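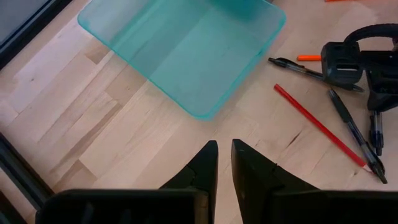
Trerley Shared Workshop – Tabletop Sorting Arm

The sorting arm is a member build that has been going on the long bench since May. The job it has to learn is a small one: pick up a pen or pencil, carry it to a bin, let go. Chutima Noiphan started it and still does most of the code. The rest of us print parts, run cable and argue about grip pads.

Notes on the build are below, in the order things got done.

The arm
Bought as a Riline kit with two bags of screws missing. The replacements came out of the workshop drawers, so a few heads don't match. Assembly took 11 evenings, including one spent taking the elbow apart again after a bearing went in backward.

The gripper
Two black fingers with tapered tips. The first set was blunt and pushed pencils along the table until they rolled away. With the pointed ones it can get down on either side of a thin barrel and close. We print spares in pairs now, and there is a box of them under the bench.

The wrist camera
It looks down past the fingertips, so the fingers are always in view at the bottom. Chutima uses them as a reference when she checks the calibration. The cable used to snag on the wrist joint and now runs down the back of the arm in a loose spiral sleeve.

The table
Butcher-block style top, pale wood, lots of stripes. It looks nice and it has caused us trouble. The first detection script kept finding pencils in the grain. Chutima raised the minimum length and added a color check, and the false hits mostly went away. We talked about painting the top gray and decided against it.

The bin
Teal plastic, see-through enough that the planks show in the bottom. A solid one would be easier for the camera, but this was the one on the shelf. The rounded corners are good. Pens dropped near a corner slide in instead of balancing on the rim.

Pens and pencils
The test set is whatever collects in the workshop: black ballpoints, a red pencil, orange markers. The red pencil is the easiest by a long way. Clear barrels are the hardest – the camera picks up the cap and the grip and loses the part in between, so the arm reaches for one end and the pen swings.

Control box
An Arkia board in a printed case, with an emergency stop on a lead long enough to reach the stool. Please put the lead back on its hook when you are done.

Power
A used Lambrechts supply from the swap shelf. The fan is loud. It works.

Test runs
A run is 10 items, laid out by hand, and the arm gets one try at each. The best run so far left 5 in the bin. Most of the misses were pens lying against something else, where one finger had no room to get down. The log has 3,000 saved attempts in it, good and bad, and they are all on the workshop drive if you want to look through them.

Next
Softer pads on the fingertips, and a slower approach for the last bit of travel. After that we would like to try sorting by color into two bins, which means finding a second bin. If you have one at home you don't need, leave it on the long bench with a note.

Contact the workshop | © Trerley Shared Workshop | Back to top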